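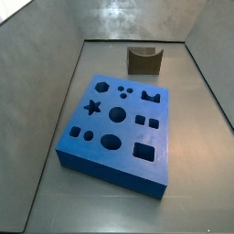 A Club Built on Its Second Team

Stanow finished last season with 13 clean sheets, and the club's coaching staff credits much of that record to players who began the year in the reserves. Head coach Leif Oddsson gave regular starts to goalkeeper Damilola Usman and center back Loïc Le Goff from September onward. Neither had played a full league match before then.

The reserve side trains at Purketti, a short bus ride from the main stadium, and follows the same weekly schedule as the first team. Sessions begin at 9:30 a.m. and are led by Modupe Nnaji, who joined the club from Baltar as a youth coach.

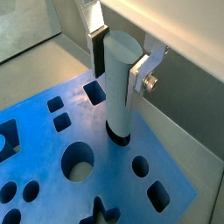

Under Nnaji, reserve defenders are required to learn two positions before they are considered for promotion. Le Goff spent most of his first year at left back, a role he did not enjoy.

"I asked to be moved several times," he said. "Modupe told me to ask again in the spring."

Usman's route was longer. He was loaned to Minja, where he played in front of small crowds, 337 at the lowest, and returned with a shoulder injury that kept him out of preseason. His first start for Stanow was a 2-2 draw at home.
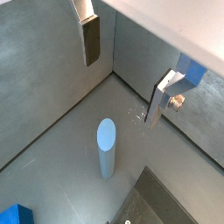
Sporting director Adaeze Akpan confirmed that the club will keep the present arrangement for the coming season. Funding for the reserve program has been renewed, and one further coach will be appointed to work with the goalkeepers at Purketti. The club also intends to open selected reserve matches to season ticket holders at no charge.

Oddsson declined to say which players would move up next. The squad list is due before the first away match, at Baltar.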